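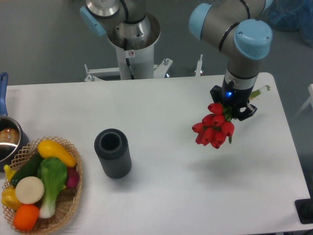 2026-10-27

Tulips! Red ones, a proper bunch, and I've been in a ridiculously good mood since I put my hands on them. I know it's late October and they should be a September thing by rights, but Simone Queiroz swears the growers up in the hills hold them back in the cool rooms, and I'm not going to argue with a woman who turns up at my door with flowers before breakfast.

They were still mostly shut, which is how I like them best. You get to watch the whole performance that way. A tulip that's already open at the shop is a tulip you've missed half of. I gave the stems a fresh cut on the slant, took off the lowest leaves, and stood them up to their necks in cold water in the laundry trough, wrapped snugly in newspaper, for two hours. Mum always did that to straighten them and I've never dared skip it.

Then the question of the vase. I have a soft spot for dark grey ribbed things and I do think red looks its absolute best against something dull and serious. Glass is lovely for roses but with tulips you end up staring at the stems and fretting about the water (or I do). A dark pot hides all that and lets the heads do the talking. Straight sides, too, and not too wide at the mouth, or they all flop outwards like teenagers on a couch. I went back and forth between the tall one and the short one for far longer than a grown woman should, and ended up with the tall one, and then trimmed another bit off the stems so they'd sit just over the rim.

Only a few centimetres of water once they're in. They drink like mad so I'll have to top it up morning and night, but a deep vase makes the stems go soft, and they keep growing after they're cut, did I ever write that down? They do! The last bunch I had grew so much over five days that they were leaning right over by the end, all in different directions, every one of them chasing the window. I loved them like that. Sebastian said they looked drunk.

He was at Leditz most of the day and came home with seven bread rolls because the baker was closing up and practically threw them at him, so tea was rolls and potato and leek soup, made in the saucepan with the chipped lid. I let the soup catch a little on the bottom while I was fussing with the leaves. Worth it. We ate at the kitchen table with the flowers in the middle and had to lean sideways to talk to each other, and neither of us would move them.

Nilus, being a cat, wanted to eat them. Tulips are bad for cats so they sleep in the front room with the door shut, and he has been sitting outside it making his feelings known.

I'd love to have a go at growing my own. Bulbs go in here before it gets properly cold, and if I ordered in time for June I could do the whole strip along the fence, all red, no mixing. I did look at the Dratevel catalogue after tea and got quite carried away. Must measure the bed first. Must also dig out whatever that thing is that's swallowed the back corner, and ask Simone if I can borrow her good fork.

One has already started to loosen at the top, just a crack. Going in to check on it before bed.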